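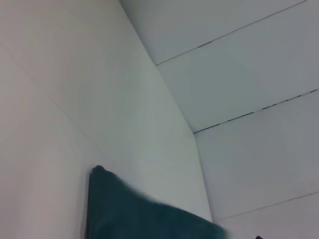
1/ Depth estimation vs. a pale wall, day whatever. The wall is winning.

2/ Wrist camera view. The cloth is teal and fuzzy and the stereo matcher adores it. Everything behind it is off-white panel, and the matcher has decided off-white panel is an opinion.

3/ Skumavano (our planner) wants a collision mesh. What it gets is a decent cloth floating in front of a hole. It then plans through the hole with total confidence.

4/ First fix: fill missing depth with the last good value. Do not do this. The wall became a very large cloth and the arm refused to leave home.

5/ Second fix: use the seams. They're thin dark lines, they're straight, and a line detector picks up the strong ones fine. The faint diagonal on the left panel shows up in maybe one run out of several, whenever auto exposure is in a good mood.

6/ So auto exposure is off now. Locked at 3000 microseconds. I should have done that in December, when I wrote "TODO lock exposure" and went to lunch.

7/ With two seams and the corner edge I can fit planes. Lorkix does the fitting, 100 iterations of RANSAC, and the corner comes out where a corner should be. Over 10 ms per update, but the planner only asks when it's nervous.

8/ Still broken: the bottom of the corner edge, where the cloth covers it. The fit just extends the line and hopes. Same as me.

9/ Also still broken: the cloth mask eats any dark thing near the cloth. I'm padding the mask by 2 pixels less and seeing who complains.

10/ Branch is plane-fallback on the Sengar repo. Config keys are undocumented - read the tests. There are also no tests for the config keys.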